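Breswood Boards > Back of House > Stores and Sundries

Napkins, gloves, cling film: one bin or several?
7 replies, 1,531 views

counterintuitive
Started in September as a simple question and has now split our kitchen down the middle. We do function catering, and the small disposables live wherever the last person dropped them. I want one tray for napkins and one bin for gloves, side by side on the counter, and nothing else in either. My colleague says this is "a lot of bins". Napkin packs stay in their plastic, two rows, like so:

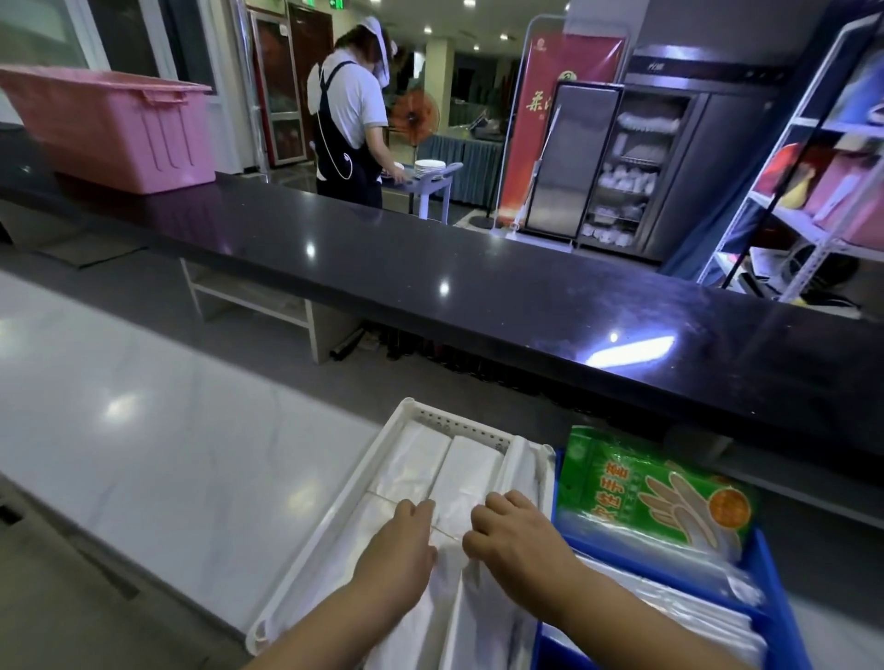
Re: Napkins, gloves, cling film
platewarmer
Two rows is right. Any more and you need both hands and a run-up to get a pack out. I'd query the white tray though. Ours is white as well and shows every fingerprint by ten in the morning.

Re: Napkins, gloves, cling film
soggybottom_2
Disagree with the lot. Gloves don't belong on a counter. They belong on the wall, in a dispenser, where people might conceivably use them. We put in two Condari ones and I've had peace ever since, at least on the subject of gloves.

counterintuitive
Wall's not mine to drill, sadly. And our gloves come in soft packets, so they'd need decanting, and I've seen what decanting looks like in our place at half past five.

Re: Napkins, gloves, cling film
lidless
Clear bins. I will die on this hill. A coloured bin is a place to lose things in. We label ours and people still ask where the gloves are while looking at the word GLOVES, but with a clear one they do at least see green packets through the side.

counterintuitive
Already converted, as it happens, or half converted. The clear one has a lip you can get a proper grip on, and it takes the glove packets lying flat with a roll down the side. 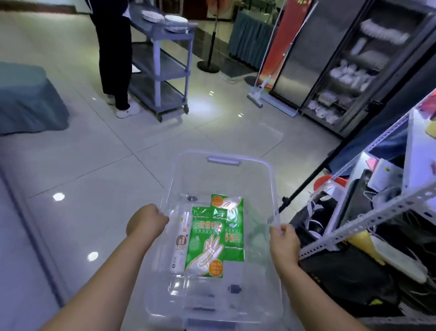
It goes on the bottom shelf, label to the front, and my rule is that if the packets have to be folded to fit then somebody has over-ordered. That somebody is usually me. I once bought 2,000 napkins on the strength of a Proten discount code and we were wiping things with them until spring.

soggybottom_2
So gloves AND a roll in the same bin. What happened to "nothing else in either"?

counterintuitive
It evolved.

platewarmer
Give it a month and there'll be a stapler in there.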